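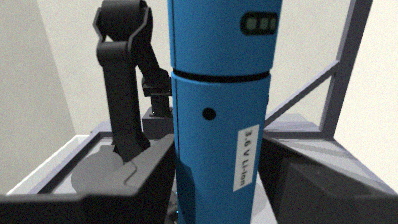 Wrist camera view in the simulator: blue 3.6 V tool between the fingers, second arm behind it on the left.

How to compare two gripper fingers in simulation before you print anything

I've wasted a lot of filament on fingers that looked great on my screen and then couldn't hang on to a screwdriver. So these days I run every new pair through the simulator first, against the pair I already trust, and I only print the winner. It takes me one evening, most of it spent waiting. This page is how I do it, with the settings I use and the spots where I've tripped.

I'm comparing two designs here. Grutside is my old standby, a plain tapered finger with a flat inner face. Malik is the newer one that Trinity Park drew up for me in March, same length, but with a shallow curve on the inside that's supposed to hug round things. My sim setup is called Cedance and it's nothing fancy – two arms, a table, a wrist camera on the arm I'm testing. If yours is laid out differently, most of this still carries over.

What you need

Both finger models, saved with the same origin point
One object model that's awkward to hold (more on that in a second)
A wrist camera on the arm
A plain text file or a notebook for the scores

Step 1: Pick an awkward object

Cubes tell you almost nothing. Every gripper can hold a cube. I like a cordless tool body, because it's round, it gets narrower toward one end, and it's got markings on it. The taper is the mean part! Squeeze a tapered cylinder in the wrong place and it wants to squirt out toward the fat end. The markings help you too, since a label that has swung around between one frame and the next means the tool rotated in your grip. The lettering on mine comes out soft and blurry through the wrist camera, but I can still read "3.6 V Li-Ion" running down the side, and that's plenty for spotting a twist.

Set the mass by hand. Imported models love to show up with a default mass that has nothing to do with the real thing, and a tool that weighs as much as a feather will make any finger look brilliant.

Step 2: Lock everything except the fingers

Same start pose, same closing speed, same force limit, same friction on the finger pads. I keep the force at 30 percent of the maximum for the first round. It's low on purpose. At full squeeze both designs hold on like grim death and you learn nothing.

Friction is the one I got wrong for ages. My Grutside file had a friction value baked in from some old test, and Malik was using the default, so for a whole evening I was comparing two numbers and thinking I was comparing two shapes. Open both files and look. Copy the value across if you have to.

Step 3: Aim the wrist camera

You want both fingertips visible and the object filling the space between them. Mine sits so close that the tool runs out of view at the top and bottom, and I'm fine with that for grip tests. What matters is the line where each finger meets the object. If your fingers are black like mine, bump up the fill light, or the inner faces turn into one dark blob and you can't see a gap opening up.

I also park the second arm off to the left, behind the test arm. It could be deleted for this, I know, but Farzana Dhanial talked me into leaving it in. Her point was that I'd be running the real job with both arms, and a finger that only fits when the neighbor is missing is no use to me. She was right, Malik's first mount stuck out far enough to clip the other arm's elbow on the way back.

Step 4: Run the lifts

For each finger pair:

1. Start with the gripper open and the tool standing upright.
2. Close at the set force and wait for the contact to settle. I give it 2 seconds.
3. Lift straight up.
4. Tilt the wrist one way, then the other.
5. Bring it back down and save the last camera frame.

Do 8 lifts per pair, and nudge the tool's start position a little each time. If you always start from the exact same spot you'll get the exact same answer 8 times over, and it'll feel like proof.

Step 5: Score it

I keep it simple. A lift is a hold, a slip or a drop. A hold means the label looks the same in the first and last frames. A slip means the tool is still in the grip but has turned or slid. A drop is a drop.

Then I raise the force to 85 percent and do it all again. Watch for the opposite problem this time, where the fingers press so hard that the tool jitters. If you see shaking, try a smaller physics time step before you blame the finger.

How mine came out

Malik won the low-force round, mostly on the tilts, where Grutside kept letting the tool turn. At high force I couldn't separate them. Grutside is still easier to slide into tight spots though, and I'm keeping a set on the shelf for that.

If you want to try a third design, Brutetti is next on my list. It has a V-shaped notch down the inner face, and I'll run it with these same settings. Save your start poses to a file before you close the simulator – I didn't, the first time, and had to set up every one of them again.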